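Trerketti allotment rainfall and harvest records

README for the data files. Last changed in August.

What this is

A set of plain text tables kept by plot holders on the Trerketti allotments. They cover rainfall, what was sown and when, and the weight of what was picked. The records were kept on paper for most of their life and typed up afterwards. There are 1131 harvest entries and 124 sowing entries. Rainfall is a separate table with one row per reading.

The site has two halves. The upper half is called Fanari and the lower half Wornodard, after the lane. They drain very differently, so every row carries the name of the half it came from. Please keep that column if you cut the data down.

Files

rain.csv – gauge readings in millimetres, read at 8 in the morning where someone was there to do it.
sowing.csv – crop, variety, date sown, under cover or outdoors.
harvest.csv – crop, variety, plot number, weight in grams.
plots.csv – one row per plot, with half, area in square metres and soil note.
varieties.csv – the spellings we settled on, and the spellings found on paper.

All files are comma separated, UTF-8, with a header row. Dates are year, month, day. An empty cell means nothing was written down. A zero means someone wrote a zero. These are different and the rain table in particular makes no sense if you mix them up.

Plots

There are 19 plots in the data. The numbers are the ones painted on the gateposts, so they do not run in order and some are missing. Where a plot was split, the two parts are 7a and 7b and so on. Areas were measured with a tape along the paths and do not include sheds or water butts.

Rainfall

The Fanari gauge stands in the open. The Wornodard gauge was under the edge of a damson for the first two seasons and reads low for that time, mostly in summer. We have not corrected it. The column "site" in rain.csv says "old" or "new" so that you can drop the early readings or adjust them yourself.

Readings missed over a weekend were usually taken as one total on the next visit. These rows have a number above 1 in the column "days". The longest gap is 8 days. Do not spread the total evenly across the gap if you want to look at single wet days. 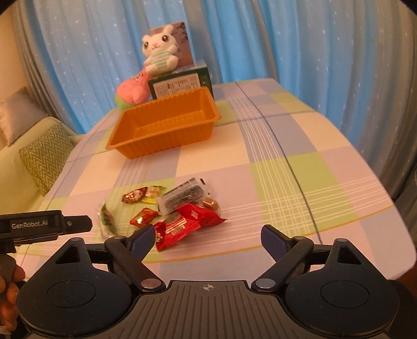

Snow was melted in the gauge and read as water. There are few of these rows and they carry the note "snow".

Harvest weights

Weights are of produce as picked, with the soil knocked off. Leaves were left on beetroot and carrots by some people and twisted off by others. The "trim" column records this where we know it, but it is empty for a good part of the table. I would not compare root crops between plots without it.

Kitchen scales were used throughout. Small pickings of herbs and salad were often not weighed at all, so those crops are under-recorded. Soft fruit is under-recorded too, for the usual reason.

Spellings and names

Variety names on the paper sheets were spelled in all sorts of ways. We took the seed packet as correct where a packet survived. One climbing bean is known on site only as Mudaliar. It has been saved from plot to plot and we have no packet for it, so it is listed under that name with the source given as "saved".

Known problems

The sowing table is thin for autumn crops. Garlic and broad beans are often in the harvest table with no matching sowing row.

Two pages of the Wornodard sheets got damp and the plot numbers could not be read. Those rows have plot set to "unknown" – the weights themselves are fine.

Potato weights for plot 12 look too high. They may be in ounces. They are left as written and flagged "check".

Use

You are free to use and share the tables, with a line saying they came from the Trerketti allotments. Corrections are welcome, ideally with the row number and the file name. The paper sheets have been kept and can be checked against.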